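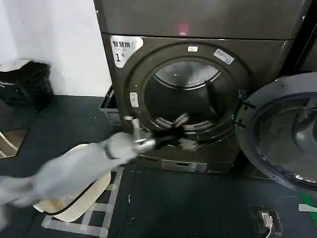

What should I budget for besides the arm itself if I want a robot unloading dryers at a small laundromat?
Plan on the gripper, the mount, the guarding, spare fingers and a service contract, and expect all of that together to cost as much as the arm.

Replies

tangen_wash
Seconding that answer, with scars. We got a quote from Mostitz in December and the arm was the cheap line. Then came "integration," a word that means a man named Eliécer visits until your money is gone. (Eliécer Agudelo, if you're reading, you did fine work. I still have the invoices.)

coin_op_tania
As much as the arm? I'd say double. Our grippers eat finger pads. I pay 106 a set and I stopped pretending they were a one-time purchase. They sit in the budget next to dryer sheets now.

SherifR
Double is what you pay when you buy the first gripper in the catalog. Two-finger, off the shelf, done. Clothes are soft. You don't need a hand that can play piano.

coin_op_tania
Clothes are soft, sure. Fitted sheets are a knot with elastic in it. Come and watch one at 6 a.m. and tell me again about the catalog.

SherifR
Fine, sheets. But the original post says small laundromat, and I'd run a trial on shirts before pricing anything for bedding.

laundry_biswas
Shahnaz here, I do the purchasing for Bepari. Things we forgot in the first round:
door swing. An open dryer door takes up a lot of room and the arm has to live with it
a basket the arm can reach without folding itself in half
floor power where you want the robot, as opposed to where the electrician left it in whatever year that was
2000 for changes to the room, which we spent before the robot was out of the crate
The lint filter is still cleaned by a person. No line item for that, just me.

tangen_wash
The door thing is real. Ours opens right, so the arm went on the left, so the folding table went in the hallway. The folding table was not in the quote.

utow_or_bust
Has anyone leased? Utow offered me 343 a month with parts included, and I can't tell if that's a bargain or a hostage situation.

laundry_biswas
Ask whether "parts" includes fingers. With Vokach it did not.

utow_or_bust
Just asked. "Wear items excluded."

coin_op_tania
106 a set. Welcome.

SherifR
I'd still lease. Stacked machines especially — if the reach turns out wrong for the top one, you want it to be somebody else's arm.

tangen_wash
Okay, that one I agree with. Get the top drum into the acceptance test, in writing, before you sign.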